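Lunch table and dish area check — Riltton, second floor
Checked by: Yabsira Beyene
Date: 23 October 2025

I love doing this one right after lunch, when you get to see how the table really gets used! Comments are under each item, and Aleksi Jääskeläinen has the old sheets if you want to compare.

**Table and trays**

- [x] Tabletop sound, no splinters or lifted edges
- [ ] Table free of food — rice on the wood next to the small dark plate
- [ ] Trays scraped before washing — foil, a crumpled napkin and a snack wrapper still on the brown one, plus a carrot
- [x] Chopsticks kept together

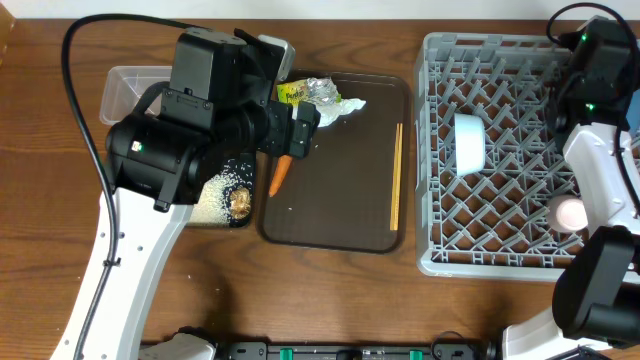
The rice is my one real gripe, and it's an easy fix. Wipe toward you with a damp cloth and catch the grains in your hand, please, so they don't end up on the floor where people slip. Wrappers and foil go in the bin before any tray gets near the sink.

**Dish rack and counter**

- [x] Rack stands flat, no cracked pegs
- [x] Sink water at 45 °C when tested
- [ ] Rack rinsed underneath this week — not signed for
- [x] Walkway to the sink clear

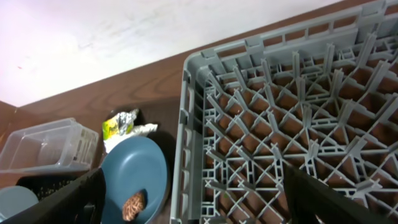
I'm a big fan of this gray rack — the pegs hold bowls upright and plates drain beautifully. Give it 20 minutes before putting anything away. Clear containers should be stored with their lids, and Esben Kirkegaard is ordering 2 more brushes for the corners.

**Follow-up**

Open items: 3. Saimi Juntunen will recheck them in November.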